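Skelstead Woodland Trust Asks Residents to Please Stop Digging Up the Christmas Trees

SKELSTEAD, December 17, 2024. The Skelstead Woodland Trust has lost 169 young spruce from its north slope this month, and it would like them back. Failing that, it would like whoever has the other end of the shovel to visit the trust's own tree lot, where the same spruce is for sale with the roots already wrapped.

The missing trees were planted four years ago to replace a stand killed by bark beetles. They are knee-high, lopsided and, in the trust's professional opinion, not very good Christmas trees.

"We picked them to hold a hillside together," said Magdy Amrani, head forester. "If you've got one in your living room, I'm sure it's doing a fine job of holding the carpet down."

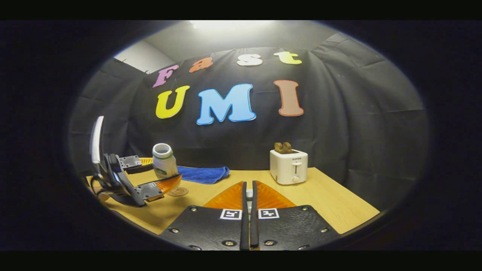 Starting tonight, rangers will patrol the Rulleck road entrance after dark through the end of December. Drivers leaving with a tree will be asked for a receipt. Those without one face a fine of $815 per tree, a price at which even the city lots begin to look reasonable.

The trust is also offering an amnesty. Trees may be left at the Rulleck gate at any hour, no questions asked, although a note saying when the tree was dug up would help the planting crew decide whether to bother. Please remove the lights first.

Replanting the slope will take nearly 200 hours of work in spring, on ground steep enough that the crew has asked for ropes. Jirayu Kaewsai, who runs the trust's nursery, has set aside seedlings for the job and declined to say where they are being kept.

The tree lot is open daily until dark. Cash and cards are accepted. Shovels must be left in the car.

The Skelstead Woodland Trust manages 2237 acres of public forest, slightly less shaded than it was in November.

Press contact: Magdy Amrani, Skelstead Woodland Trust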